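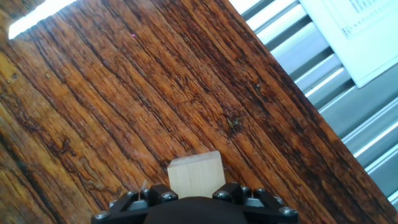
Rokovov Wood Surfaces

Contents

Rokovov is a collection of 2449 close and overhead stills of finished timber, sorted into 133 sequences. It was put together for work on grain direction, knot detection and glare on varnished surfaces. Maintainer: Branislav Jelínek.

Subjects

Most sequences show a reddish-brown board with strong grain. Colour runs from amber and orange through chestnut to near-black. Knots, small pits and dark flecks are frequent and are not spread evenly over the surface. Some views also take in slotted metal beside the board, paper or a small pale wooden cube. These are labelled "other" and have no outline.

Labels

grain: main direction in degrees, one value per tile
knot: closed outline
seam: open line, drawn along the centre of the dark part
glare: closed outline, edges taken where the grain can no longer be followed
other: tile flag only

A tile with more than 30 per cent glare has no grain value. The field is left blank and must not be read as zero.
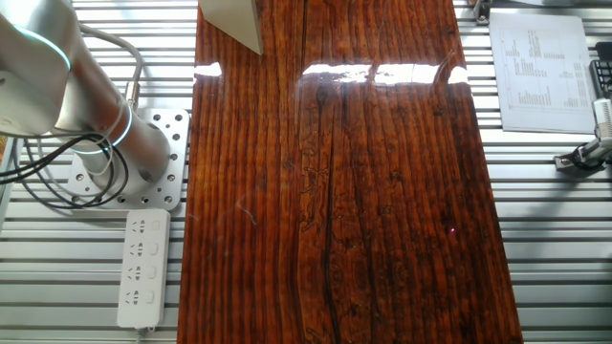 Long dark lines that follow the grain are labelled "seam" whether they look like a crack or a natural streak. The two could not be told apart reliably from stills, and an earlier split into "crack" and "streak" was dropped in version 2. Where a line widens towards one end, the label still follows its centre and the width is not stored.

Broken bands of reflected light are outlined piece by piece. Small red or pink points of light on the wood are left unlabelled. They are easily taken for flecks if images are converted to grey first.

Layout

zanico/ close views
cormier/ overhead and side views
labels/ one text file per sequence

Folder names carry no meaning beyond the view type. File times are local and were not corrected for the April clock change.

Known faults

Species is not recorded. Colour was not calibrated, so golden areas near a bright edge should not be compared between sequences. Labels exported with Muvon before version 2 have the vertical axis reversed.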